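Search this site Enter keywords Go

Printed Table Linen: Care FAQ
25/08/2020 -- Hiwot Birhane

What temperature should I wash at?
Warm, gentle cycle. Do not use bleach on printed cotton.

Will the Brindasholm cloth shrink?
Slightly, on the first wash. Order one size up if the drop matters.

Can I iron over the print?
Yes, on the reverse side, medium heat.

How long do I have to return a cloth?
Seven days from delivery, unwashed. Quote the item number (824 or 1197) on the slip.

Do you cut to size?
Not since June. Ondrejka still does -- ask for the hemming desk. 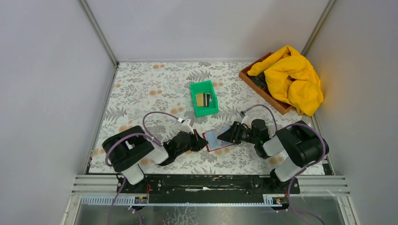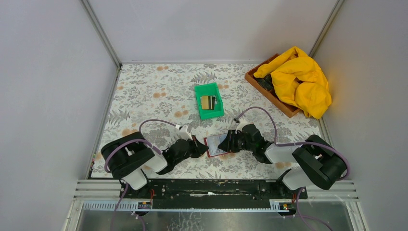 Botanical print with gray fern and orange blossoms, both views.

Last updated: 25/08/2020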